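Bench Cell FAQ – Setup, Care and Repair

These answers cover the two-arm tabletop cell at Odoi. They apply to the cell as it stands after the March 2020 rebuild. For anything not covered, ask Nii Gbeho (hardware) or Carys Nicholas (software and accounts).

Who may switch the cell on?

Anyone on the access list. Kojo Fiadzo keeps the list and adds people after they have done one full start and one full stop with him watching.

What is the correct start order?

Wall power, then the arm supply, then the computer. Wait for the login prompt before you release the stop button. If the arms are released first, the left controller sometimes reports a bus fault and the whole sequence has to be repeated from wall power.

Do the arms need to be in a certain pose before start?

Yes. Both arms should rest with the elbows down and the fingers clear of the table. A finger pressed against the table at power-up gives a false load reading, and that reading is kept until the next restart.

How is the table surface prepared?

Cardboard is laid flat over the whole top and taped on the underside of the near edge. Do not tape on the upper face. Glossy tape reflects the window and the depth readings go bad along the strip.

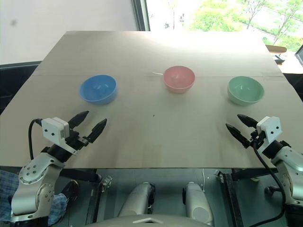
Cardboard is replaced when it is dented, stained or lifting. Where two sheets are needed, push them tight together and keep the join straight across the table. The join should run behind the work objects, as it does behind the row of blue, pink and green bowls, so that the fingers do not catch on it during a low approach. Wipe off crumbs and specks before a run, and pick up stray bits of wire or stick. A small dark mark near the center of the table can be taken for an object by the detector.

How do I check that the grippers are aligned?

Open both grippers fully and bring them to the check pose. Slide the 3 mm gauge under each fingertip in turn. It should pass with light drag on all of them. If one finger is low, loosen its two screws, reseat it and test again. Do not bend a finger to make it fit.

How often are the finger screws checked?

Every 8 hours of running time. Snug is enough. Thread lock is used on the housing screws only.

A gripper closes on one side before the other. Is that a fault?

Usually it is dirt in the slide. Power down, brush the slide and work the fingers by hand through their full travel. If the lag is still there, log it and tag the arm. Adom Agyeman has spare slides from Heltmont and can fit one in an afternoon.

How should the sensor cables be routed?

Each cable leaves the housing on top of the gripper with a loose loop, then follows the arm down. The loop must be large enough that the wrist can turn to both limits without pulling. Test this by hand with the power off. Cable ties go on the arm segments, never across a joint.

The depth picture from one arm freezes. What now?

Check the plug at the housing first. It works loose more often than any other connector on the cell. If the plug is firm, restart the sensor service from the Gomilell panel. A second freeze in the same session means the cable is due for replacement – do not keep restarting it.

Does daylight matter?

It does. The window is on the far side of the table and strong sun washes out the color view. Rerun the exposure check whenever the light has changed since the last one.

When is the calibration redone?

After 300 running hours, after any crash, and after any gripper is taken off and put back. The routine visits 155 poses. Keep hands and feet away from the table legs until it has finished.

Can I stand behind the robot while it moves?

Yes, if you are holding the stop button and have told the operator. Keep your feet clear of the base cables.

Where do I log a repair?

In the Markeo sheet, under the arm's name, with the part, the symptom and your initials. Delali Nutsugah reads the sheet each morning and orders parts from it. Repairs that are not in the sheet do not get spares.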